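Section 4: Loading the Prollen Oval Plate

Before you start: rinse the fruit and dry it. The plate has a slight curve, and a damp plum will find it.

1. Set the plate on a level table, long side toward you.
2. Pile the fruit next to the plate first. Choosing as you go leads to a plate of nothing but mandarins.
3. Place the largest pieces in the middle and let the small ones lean on them.
4. Put tomatoes in last, stem up.

Note: A tomato is a fruit for the purposes of this guide. Letters on the subject go to Ruby-Lee Lockyer, who has 60 already.

CAUTION: Do not stack above the rim. Gravity is not covered by the warranty.

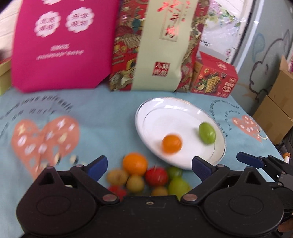
Fig. 4. Mixed fruit beside the oval plate, mandarin at the top of the pile.

5. Turn the plate once and fix whatever rolls — something will.

For the footed bowl, see Section 5.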